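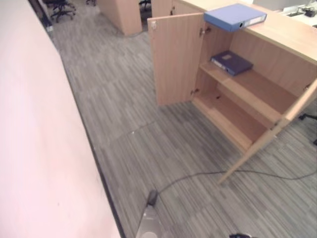

October, lab notebook - cabinet task, planner branch

Switched the shelf task over to the Dudum planner this morning. Old config had the open doors as one static box, which blocked every approach to the shelf. Doors are now two thin slabs with a hinge angle each, estimated from the head camera at the start of a run. Door edges get 15 mm of padding, down from 28.

Perception: Floteck segmenter finds the dark binder on the shelf and the paler one on the top surface as separate instances. It still merges the navy one with its own shadow when the exposure drops. Locked exposure, reran, mask is stable. The carpet pattern gives false depth edges, so floor points are dropped before the planner sees them.

Wrist view is harder. The translucent plastic returns very little usable depth. 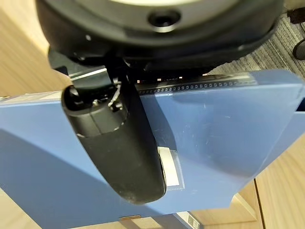
Wrist cam, finger over the blue plastic. Label visible through it, right of the fingertip.

Tried the label corners as a pose reference. Works in principle - refraction and scuffs add jitter, so I low-pass the pose before it reaches the controller. Planning timeout set to 2000 ms.

To do:
- finger mask for the wrist stream
- port the Khương calibration script to the new message format
- log door angles with each run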